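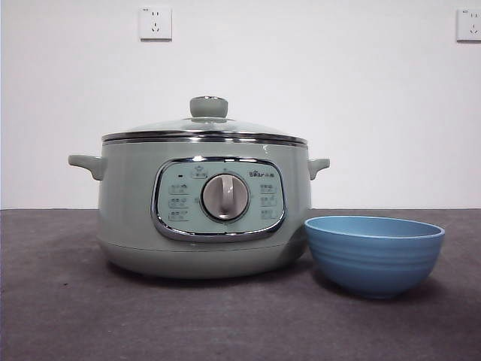 Skallham Allotment and Garden Association
Minutes of the August general meeting
Held Monday at 7:00 p.m. in the Bellow Room, upstairs from the library

Meeting opened at 7:14, the key having been in the other coat.

Present: the chair, the vice chair, the plot steward, the secretary (writing this), and enough plot holders to make a quorum once the gentleman from Plot 31 was persuaded to come back in from the parking lot.

Apologies: the newsletter editor, on vacation. The holder of Plot 8, who sent a note saying he would not be sorry to miss it. The secretary has recorded this as an apology anyway.

1. Minutes of the last meeting

Approved with one correction. Under "Any other business," the word "compost" should read "compromise." Plot 19 said she preferred the original.

2. Matters arising

Gate hinge: fixed. The gate now closes by itself, and with some force. Members carrying trays of seedlings are advised to go through backward.

Wasps' nest behind the tool shed: still there. The plot steward has been to look at it twice and reports that it is bigger.

Lost property: one left glove, one thermos, one paperback with the last chapter missing. The glove was claimed by a member who then left it on the windowsill.

3. Money

Balance in the general account stands at $1,229. The chair described this as healthy. Plot 22 asked whether it was still healthy after the water bill, and the chair said the water bill was item 4.

Seed order refund from Cullinane has come through for the onion sets that arrived as daffodils. Amount, $49. Several members who planted them have asked to keep the daffodils. Agreed, as it is hard to see how we would stop them.

4. Water

The bill for the quarter is $109 over what was budgeted. The vice chair has read the meter, then read it again with her glasses on, and the figure is right.

Discussion followed. Suggestions included a leak, the dry July, and Plot 14's pumpkins. Plot 14 said his pumpkins drink no more than anyone else's. Plot 15, who is next to them, said she could hear them at it.

Proposed: that sprinklers not be left running unattended. Plot 27 asked what counted as attended. The chair said a person should be on the site. Plot 27 asked whether asleep in a deck chair was on the site. After some time it was agreed that it was, but that the spirit of the rule was against it.

Carried, with Plots 14 and 27 abstaining.

ACTION: plot steward to walk the pipe run and look for wet ground. Vice chair to put up a sign by the standpipe. The sign is to be polite this time.

5. The Virico path

The low end of the main path has been under water since spring. Members call it the Virico path, after the name on the sacks of gravel that went into it and were never seen again. Two options were put forward:

(a) more gravel
(b) a drainage ditch along the hedge side, dug by members over 2 Saturdays

Plot 3 spoke for the ditch at length and brought a drawing. The drawing was passed around and was upside down for part of the discussion, which explains some of the questions. Plot 40 spoke for gravel, on the grounds that gravel does not require him to dig.

Vote: ditch carried by a clear margin. On being asked for names of people willing to dig it, the room became interested in the ceiling. Four names were eventually obtained. The drawing will be pinned up in the shed with an arrow marked UP.

ACTION: Plot 3 to lead the digging and borrow spades as needed. Members lending spades should put their plot number on the handle. See last year's minutes, and the year before's.

6. Vacant plots and the waiting list

Plot 36 is free. It has not been worked since the previous holder took up golf, and the plot steward says there is a rhubarb in there that could be considered a sitting tenant. It will be offered to the top of the waiting list at half rent for the first year.

Plot 11 has had its second letter about brambles. The holder replied that they are blackberries. The plot steward will write a third letter on the difference, if he can establish it.

7. Harvest show

Same classes as last year, with these changes:

The "Longest Bean" class will be measured straight. Bending, curling and draping are no longer matters for the judge's discretion.

"Heaviest Marrow" will be open to zucchini that have got out of hand, since we could not find anyone able to say where the line falls.

Jam must be made by the person entering it. The chair looked at no one in particular while reading this out, for quite a long time.

Entry slips go in the tin by the shed door by noon on the day. Slips pushed under the shed door have in past years been eaten, we think by mice.

8. Any other business

Plot 19 asked if the compost bays could be labeled, as people are putting fresh weeds in the finished bay. Plot 22 said they were labeled. Plot 19 said the labels were in the compost. New labels to be made, and nailed.

Plot 6 asked whether bees could be discussed. The chair said bees could be discussed at the next meeting. Plot 6 observed that this was also said at the last meeting. Noted, again.

The library has asked us to stack the chairs in sixes – they were left in a single tower last time and had to be taken down from a stepladder.

Meeting closed at 8:52. Next meeting in October, same room, and the chair has both coats.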